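Toy food

Toy food is any pretend food made for children to play with, from a felt fried egg to a whole plastic Sunday roast. I started this page for the Wekard collectors' site because the old entry was four lines long and two of them were about dolls' house furniture, a different thing altogether (though I do understand the mix-up!). I've tried to keep it to what I know, and where I'm guessing I've said so.

What counts

For our purposes it's food that a child can pick up and serve. Dolls' house food is much smaller and usually stuck to its plate, so it has its own page. Shop window food, the waxy or plastic kind that restaurants put out to show what's on the menu, has its own page as well, and so do fridge magnets, after a fairly long argument last November that I'd rather not go through again.

Pots, pans, baskets and tea sets are a grey area. Most collectors I know file them with the food, as a set often comes with both and it seems daft to split them up. I do the same.

Materials

Wood is the one people picture first. The classic wooden pieces are sliced fruit and veg held together with a little patch of hook and loop tape, so that a child can "cut" them with a blunt knife and get that lovely ripping noise. Older wooden food tends to be solid, with thick paint that chips at the edges. I'm fond of the chips myself, but buyers will knock the price down for them.

Plastic comes in two sorts. Hollow blown plastic is light and cheap and dents if you sit on it (I have sat on a lot of it). Solid moulded plastic is heavier, keeps its colour better and is what you want if you mean to keep the set for long.

Felt and other cloth food is mostly home-made or sold by small makers, and it's wonderful for anything flat or floppy, such as lettuce, ham, pancakes and ravioli. It does go bobbly. Card food is the rarest to find in good nick, for the obvious reason that children chew it.

Types of set

Breakfast sets are the most common by a mile, and nearly always have an egg in them. After that you get tea parties, picnics, burgers and pizza, and then the sets based on cooking from particular parts of the world, where I think the most interesting shapes turn up. Sushi has been popular for years now, and dim sum has been catching up with it. A dim sum set usually means dumplings and buns with something to serve them in, and the bamboo steamer basket is the piece that makes it look right on the table.
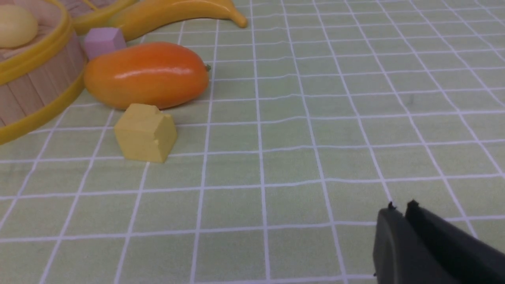 Makers

Corkard is the name that comes up most on our forum. It was a small workshop that made wooden fruit in sets of 15, always with one lemon, and the lemon is always the bit that's missing. The pieces aren't marked, but the boxes have a pattern of leaves on the lid. If you have a full set with its box, please do write in, I'd love to hear about it.

Jerkside did plastic, and lots of it. Their big supermarket range ran to 76 different items, including a tin of peas that rattles. Dwight McIntyre has put together the only full list that I'm aware of and he very kindly let me check this section against it. He reckons the gravy boat is the hardest to find, and I've only ever seen one, so I'm not going to disagree with him.

Tang is newer and makes cloth food, mainly dumplings, noodles and steamed buns. Deming Dai, who designed most of the early pieces, told me that the first run was nearly 2,000 dumplings and that she was heartily sick of pleats by the end of it. The early ones have a hand-sewn top and the later ones are done by machine, and you can feel the knot with your thumb if you're not sure which you've got.

Cleaning and storing

Wood wants a barely damp cloth and then a good airing. Please don't soak it! The paint lifts and the tape comes away. Solid plastic can go in a bowl of warm water with washing-up liquid, but hollow pieces fill up through the seam and then smell for weeks. Felt I leave alone apart from a clothes brush.

I keep mine in shallow drawers, one set to a drawer, with the names written on the front. Stickers left on the pieces themselves go gummy after a few summers.

Safety

Small parts are the main worry, and plenty of old sets would never be sold today. I keep anything from before I was born well away from my nephew, who is 8 months old and puts everything in his mouth. Peas and grapes are the worst of the lot.

See also: Dolls' house food; Play kitchens; Toy tea sets; Toy tills and shop counters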